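I get the same handful of emails about sealing stone benchtops every month, so I've put my answers in one spot. I'm not a stonemason, just someone who's lived with dark marble for 5 years and made most of the mistakes.

## Does marble really need sealing?

Mine does, yep. Put a few drops of water on it and go make a cuppa. If there's a dark patch when you wipe it up, it's time.

## What do you use?

Grendis, the plain one in the tin. I tried Pilluvov first and couldn't stand the smell (my whole kitchen reeked till the next arvo!). I do 2 thin coats and buff in between with an old flannelette sheet.

## Will dark stone hide marks?

Coffee, mostly yes. Lemon juice, no way. Acid leaves a dull spot and you'll see it every time the light comes in low, whatever the colour. Veining helps a bit with crumbs.

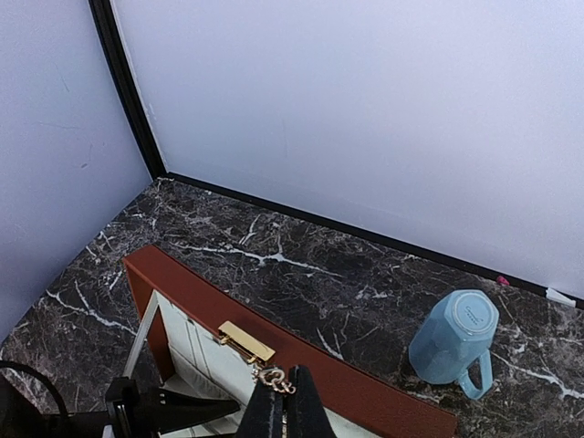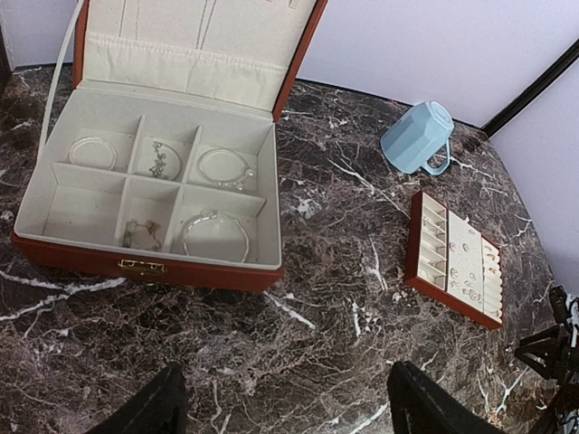
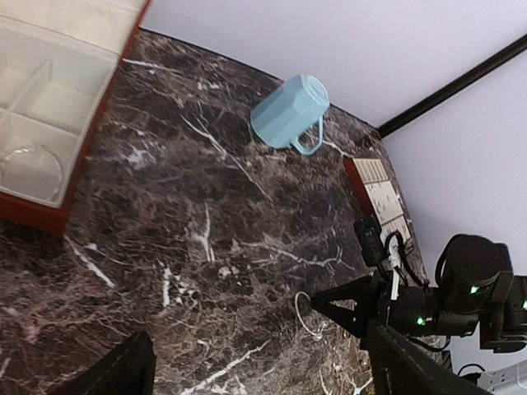 ## Can you fix an etch yourself?

Small ones, sometimes. I've had decent luck with Kramer polishing powder and a damp cloth, going in little circles until my arm gives up. Anything bigger than a coin I'd leave to a pro. I paid $214 to have one patch rehoned and don't regret a cent of it.

## What about everyday cleaning?

Warm water, a drop of dish soap, soft cloth, dry it off. Please don't use vinegar, no matter what your aunty reckons.

## Is the Grukitz kit worth it?

At $391? Not for a normal kitchen. You get a nice brush and a lot of packaging. Buy the sealer on its own and grab your cloths from the op shop.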